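Do we have to reset the peg board by hand between trials? 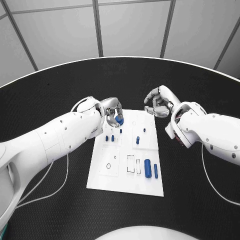 Bonau User Forum › Manipulation Test Group

Our written procedure says that after every placement trial a person puts all the blue cylinders back, then signs the sheet. We run 20 trials a session. Someone now wants the arms to do the reset themselves and calls it "good practice." I'm not convinced. Is there a rule on this, or is it just what people like?

Posted 7/22/23 by pegcount

Dennis Bunting
No rule I know of, and I'd be wary of anyone who quotes you one. What matters is that the start layout is the same each time and you can show it. A robot reset drifts. A standing cylinder ends up 15 mm off, the next trial starts easier or harder, and your 95 percent success rate means very little. If you let the arms do it, check the layout against the printed outlines before each run and log the bad resets too — people love to leave those out. Also write down who may reach over the table, and in what state the arms must be when they do. "Paused" on a screen isn't good enough for me.

Nukivmont
we let ours reset itself, did 600 runs, no problems

Famer
No problems that you wrote down? Did anyone measure the start positions?

To the original poster: keep the hand reset for anything you report, and use the automatic one for practice. Mark which is which on the sheet. Ours had one column for both and we had to throw out most of July.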